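How to find out if a machine can tidy your odds-and-ends drawers yet

People keep asking me when they can buy something that will tidy the house, and my answer is always the same: give it one fiddly little job and watch. My favourite is putting a clip away in a drawer. It sounds like nothing! You or I would do it while talking on the phone, but for a pair of mechanical fingers it's a proper afternoon's work.

I wrote my first version of this in June, and Ghazal Rezaei told me (very kindly) that I'd skipped half the steps. So this is the longer one.

What you'll need

A set of small clear drawers in a frame, a plain tabletop or board, a few plastic clips, and a pair of hand-held grippers so you can do the job yourself before you ask software to do it.

Step 1: set out the table

Put the board down and clear everything else off it. Stand the drawers towards the back, facing you, and check you can get at all of them without stretching. Start with them empty, because a full drawer is heavier and you don't want to be learning two things at once.

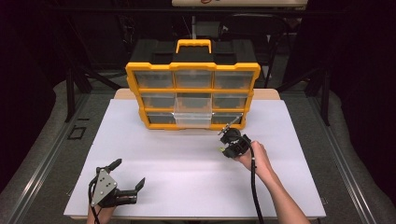

I like to begin with the middle drawer. The outside ones tempt you to lean on the frame, and then the whole thing starts to slide about. Pull gently and straight. If you pull at an angle the drawer can jam, and a machine trained on your jerky pulling will copy it faithfully - I learned that one the slow way.

Step 2: do the job yourself, slowly

Open a drawer, pick up a clip, drop it in, push the drawer shut. Do 15 goes before you even think about recording, then keep the ones you're happy with. Don't hurry the part just before the fingers close. Come down over the clip with them open nice and wide, stop for a moment, then squeeze.

Long thin clips are harder than chunky ones. Pinch them across the narrow way, near the middle, or they swing round as you lift. Thongchai Khunthong turns the drawers a bit between goes so the machine can't just memorise one spot, and I've pinched that idea from him.
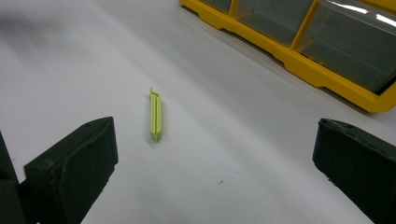 A yellow-green clip on the table, with the drawers behind and the fingers open.

Step 3: let the machine have a try

Now hand it over and keep your own hands out of the way. I gave our little project, Zamfir, 8 tries at the clip job after feeding it 384 of our recorded goes. It managed two from start to finish. Most of the others went wrong at the drawer, either missing the front or giving up with it half open.

Step 4: mark it fairly

Write down where each try went wrong, and don't help! A nudge from you counts as a fail. Picking up, opening and closing each get their own tick, so you can see which bit needs more practice.

So can it do chores yet? Mine can do bits of one. I'd trust it to pick up clips while I made a cup of tea, but I wouldn't let it near the sewing box. Next I'm trying smaller clips, with the drawers pushed further back.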